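3.2 What Counts as "Away"?

We went into this part of the study thinking trash would be the easy category. Everybody knows what a wastebasket is for, right? Then Celina and I sat down with the household diaries and found people disagreeing about the simplest thing in the house: an empty drink bottle. Of the 2,329 diary entries we coded, more than 90 were little arguments about a bottle and whether it had really been dealt with (some of them pretty heated!).

So we split the entries by where the bottle was when the writer got annoyed. On the floor next to the basket was the big one. One parent in the Makowska group wrote "it is NEAR the trash, he thinks that's the same thing," and I laughed out loud, then went home and found one of my own by the desk.

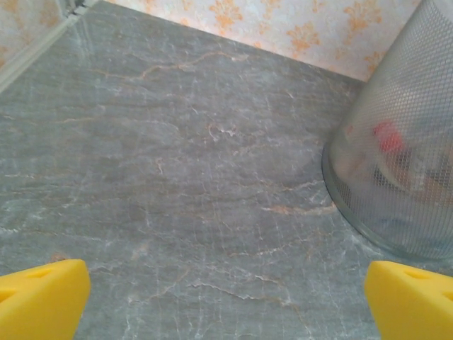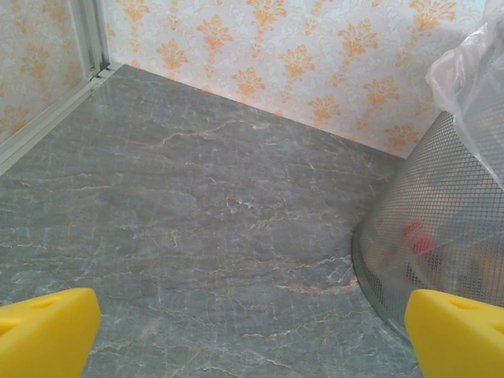
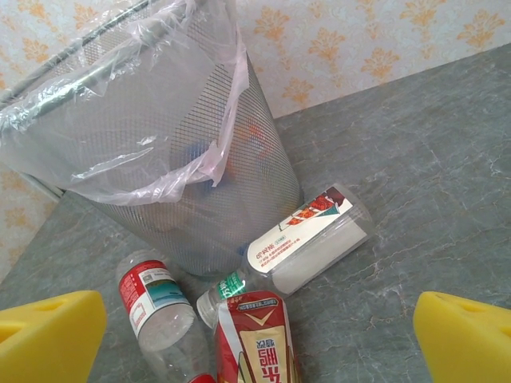
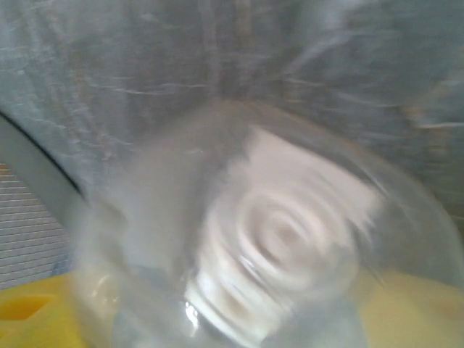

Figure 4. A wire mesh wastebasket against patterned wallpaper (first panel), a lined basket with a clear bottle lying on the floor to its right (third panel), and a clear bottle up close (fourth panel).

Liners came up a lot more than we expected, too. People who fold the bag down over the rim told us they like it because it stays put, and people who don't fold it told us it looks messy, and I don't think either side is ever going to budge. Mesh baskets made this worse, as several of our writers complained that you can see the trash right through the sides. Bence wanted to treat that as a separate code and I talked him out of it, but I've gone back and forth since, and Section 4 reports the numbers both ways.

One caution before we get there. The diaries from August were shorter than the rest, with a lot of one-word entries ("bottle," "again"), and we coded those only when the day before gave us enough to go on.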